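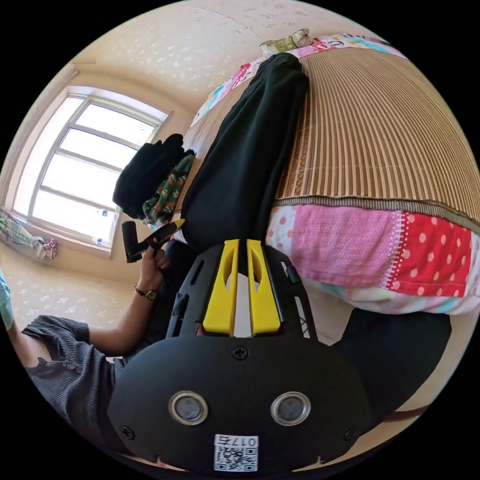 I have wanted to see a robot fold clothes up close for years, and last month I finally got to spend a whole afternoon with people who are trying to teach one. The group is called Tranura, they have a project going with the unlovely title of Duren, and they held an open day for anyone who cared to make the trip out to Mundport. I cared! I was on the early train with a sandwich and a notebook. What I had pictured was a lab with white benches and a big machine behind glass. What Duren works from is bedrooms, with real beds and real laundry, and the part I fell for right away is that the teaching is done by hand. You hold a gripper with two yellow fingers, you do the chore yourself, and the thing records how you did it. The chore that afternoon was a pair of black trousers laid out on a woven mat, on top of a patchwork quilt so cheerful that I asked twice where I could get one (no luck).

Ásdís Bjarnason ran the first hour. She started with a talk, which I had braced myself for, and it was great. No slides of cities in the future. She put a pile of clothes on a table, picked up a T-shirt, and asked us to say out loud every single thing she would need to know to fold it. We got as far as "find the shoulders" and then had a real argument over what counts as a shoulder when the shirt is inside out. A boy of maybe nine won that argument, in my opinion.

Her point was that cloth has no fixed shape. A mug is a mug from any side, so a robot arm in a factory can be told where the handle is and get on with it. Trousers can be a long flat thing, or a lump, or a lump with one leg sticking out, and they change again the moment you touch them. So you collect a lot of examples of people doing it, from the view of the hand, and you let the software learn from those. The number on the whiteboard by the door was 3,686, which is how many recordings they had finished for trousers alone. I wrote it down and underlined it. Then I thought about how many pairs of trousers I have folded in my life with nothing at all to show for it.

After the talk we went through to see the work. I kept out of the way as best I could and stared.

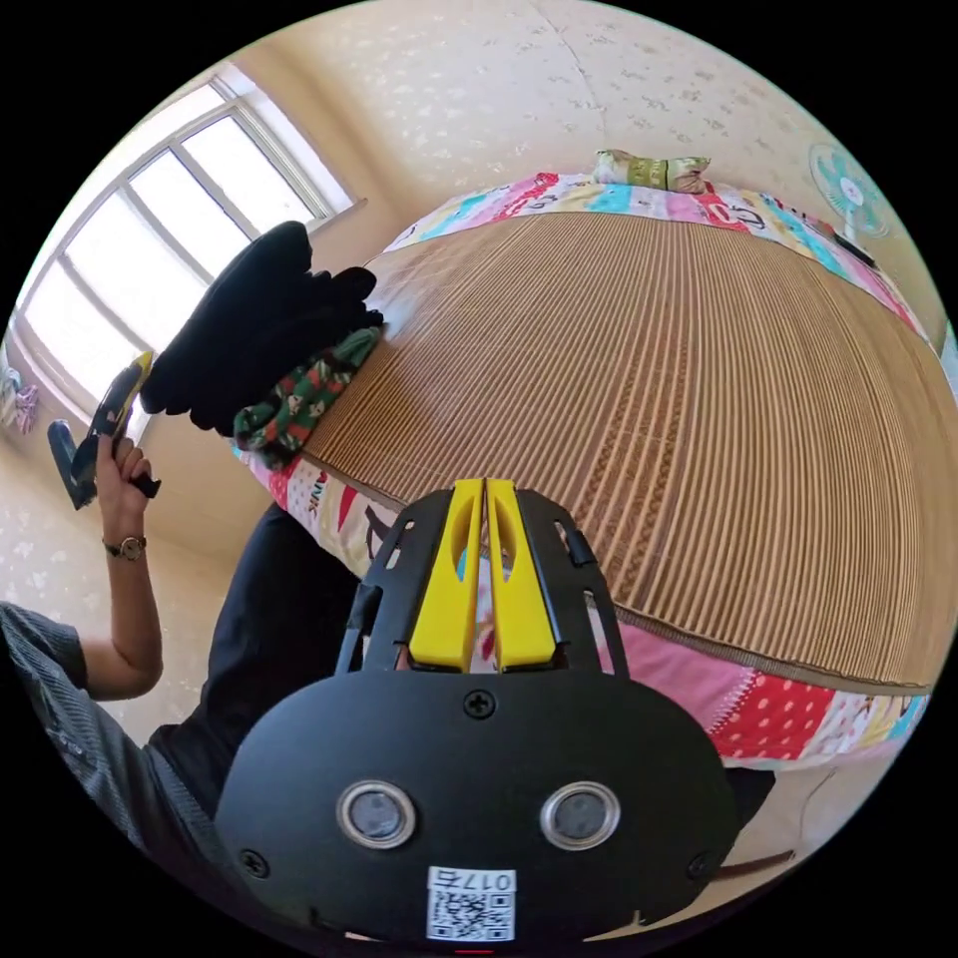
Two grippers, one bed, plenty of black clothes still to go.

What surprised me most was the pace. I expected it to be fussy, and it's closer to how you would do laundry while listening to the radio, only with your fingers swapped for two plastic ones. You learn to come in low at the edge of the cloth. You learn to stop pinching so hard. Frida Egilsson, who has been recording for Duren since the spring, told me that her first week was all thumbs and that she now catches herself picking up socks at home with two stiff fingers, like a crab. She does 50 takes on a good day and fewer if it's denim. Denim came up a lot. I got the feeling that denim is not popular in that building.

I asked her a pile of questions and she was very patient with me. Does it matter if you make a mistake? Yes and no: a fumble where you recover is kept, and she thinks those may be some of the most useful ones, but a take where you drop the lot and walk off is thrown out. Does everyone fold the same way? They do not, and there had been some strong feelings over it. The house style is legs together first, then in half from the bottom. Frida is a thirds person and has had to let it go.

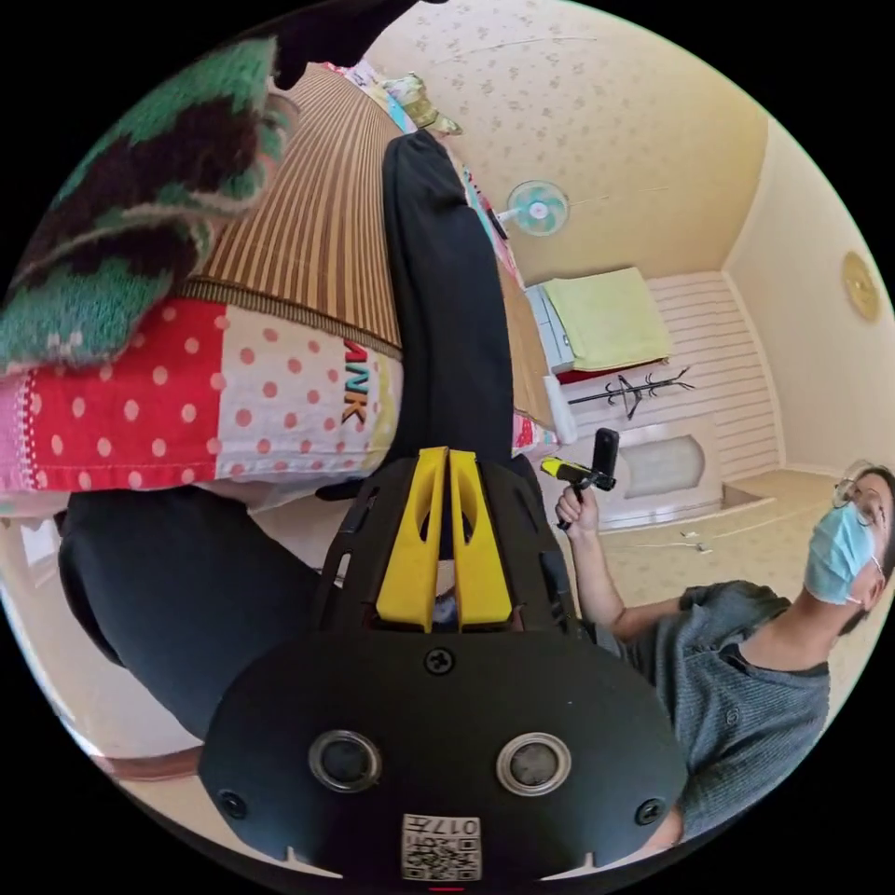 Then we got to try! There was a practice table with tea towels, and we each had 2 minutes. I would like to report that I was a natural. I got one corner up, carried it proudly across, let go, and watched it slide back to where it had started. On my next go I managed a fold you could call a fold if you were fond of me. Your own hand is so good at feeling when cloth has been caught, and with the gripper in between you have to look instead, so I was bent over with my nose nearly on the towel. It gave me a lot more respect for the people who do this all day, and for my own fingertips too.

The last part was in the hall next door, where a robot arm had a go with what it had learned so far. It's a Stougaard arm, gray, and smaller than I thought it would be. It took 37 seconds to fold a hand towel and everybody clapped. On the following one it picked up the towel by the middle, held it up like a magician's handkerchief, and just stayed there. Ásdís let it hang for a bit before she stepped in, and she seemed as interested in that one as in the one that worked. Somebody behind me asked when it would be able to do a fitted sheet and the whole team laughed for quite a while.

I came home with far too many notes and a train ticket covered in little drawings of folded trousers. If they run another open day I'd go again tomorrow. Wear comfortable shoes, eat before you get there (the coffee was good but there was nothing with it except mints), and get your name down for the practice table as soon as you come in, as the line was long by three o'clock.

Frida said they are moving on to shirts with buttons in October. I have asked if I can come and watch. I've also folded every tea towel in my kitchen since then, in thirds.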